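**Each-way on a small field – did the bookie short me?**

Posted by Siwan Vaughan, Jan 16, 2019

Hello all, hoping someone kind can set me straight! I had a little each-way bet on a mare called Morach back in November, at the Welier meeting. She ran third at lovely odds and I was already planning what to do with the winnings (new curtains for the spare room, if you must know). Then I looked at my account and the place part had paid nothing at all. I've always understood each-way to mean first, second or third. There were seven runners on the day, although I'm sure there were nine when I put the bet on. Have I been diddled?

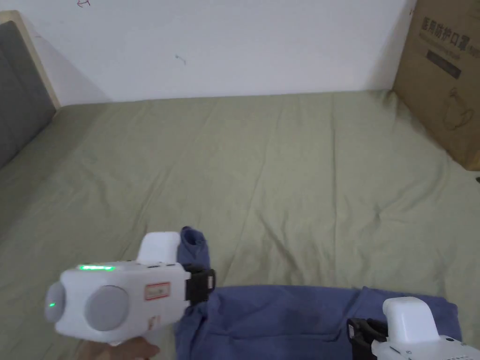
*Spare room, still waiting on its curtains.*

**Lorne Carrier**

Sorry to hear it, Siwan, that's a rotten way to learn this one – and plenty of us have learnt it the same way. With most bookies the number of places depends on how many horses run. Five to seven runners usually pays first and second only, and eight or more pays three. If two were scratched after you bet, your third place went with them. I had the same thing happen with Brusunico, who cost me a payout of $68, and I grumbled for a week. Have a look at the each-way terms in your bookie's rules, and check whether yours were locked in when you bet. A few do honour the original places as a special offer, so it's worth a polite email.

**Phetsri**

what Lorne said. I only bet on the nose now, much less to remember. had up to 1,000 in my account once and it didn't stay there long lol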